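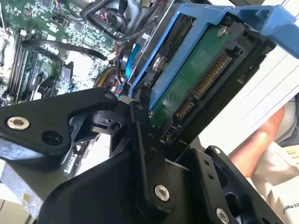 I went to the Erkaseck open day because I have taken apart a lot of computers in my life and was told a machine could now do it for me. The job on show was pulling the hard drive out of an old desktop so the case can go on to be stripped for metal. That is a real job and somebody has to do it. It is also, for a person, close to the easiest one in the building. The drive in the demo sat in a bright blue plastic caddy with a handle and a latch, and whoever designed that caddy did it so that an office worker with no tools could change a drive. When I was told we were about to see "unstructured disassembly," I looked at that blue handle for a while and kept my mouth shut.

By Boglárka Somogyi
2019-08-11
17 comments | 51 shares

Let me say what was good first. The arm, which the company calls Nilus, is a neat piece of work. It moves slowly, it doesn't jerk, and it comes into the open case with a motherboard and cables close by without the swagger you see in promotional clips. The young engineer running our session was polite and tired and answered what he was asked. The coffee was fine. I have been to open days where visitors are kept behind glass with a video playing over their heads, and this one let us stand near enough to hear the motors.

My trouble is with everything said around the arm. The handout promised a system that "handles any desktop computer." I asked how many models it had been tried on and was told five. Five is a respectable start. I would have written "five" on the handout. A recycling shed takes in whatever comes off the truck, and that means cases that have been dropped, cases held shut with tape, cases where someone's nephew replaced the drive years ago and put it back with one screw and some hot glue. Old machines have drives bolted to a metal tray underneath the power supply. Some have them sideways. A few have them where no sane person would look. A blue handle is a kindness the trade can't count on.

I asked about screws too. The answer was that screws are "on the roadmap." If you have ever worked at a bench you know that screws are most of the job, along with clips that snap and cables that have stiffened with age. Take those away and you are left with the part we could teach a new hire before lunch.

Then there is the matter of time. Our session was 30 minutes long, and a good part of it was talk. I would have liked to see the same case done by one of the people from the Skedavberg depot who had come on the bus with me. I suggested it. There was laughter, as if I'd made a joke, and we were moved along to the next table, where there were pens. I still think it was a fair request. If you want to sell a machine to people who do a job by hand, put it next to someone doing the job by hand and let everyone watch the clock. A slow robot could still be worth buying. It could work nights, and it doesn't cut its knuckles on sheet steel, which I have done more often than I care to say. But then sell it as that and show us the numbers for a night.

The director's talk afterward leaned hard on safety and dull work. I agree that the work is dull. I did it for years and I was bored for most of them. What I noticed is that the dull part was going to the arm only when the case was already open and set down the right way up. Who opened it? Who carried it over? In the plan on the wall those steps were two gray boxes marked "prep." Prep is a person. On present showing the depot that buys Nilus gets a person who lifts and opens computers all day so that a robot can do the pleasant bit with the handle.

Bíró, the firm that puts up some of the money, had a man there who told me I was looking at it too early and should come again next August. Maybe so. I don't doubt that the arm will be better by then, and I will go if they ask me. I'd like to bring my own computer, though, one out of the back of our shed that they haven't seen. I put this to him and he wrote it down in a small notebook. I have had no call yet.

What bothers me more is that our depot manager came home impressed. He has the handout pinned over his desk, the page with "any desktop" on it, and he has started talking about next year's hiring as if it were settled. He left before the questions.

Leave a comment (17)
Contact | Copyright 2019 | Back to top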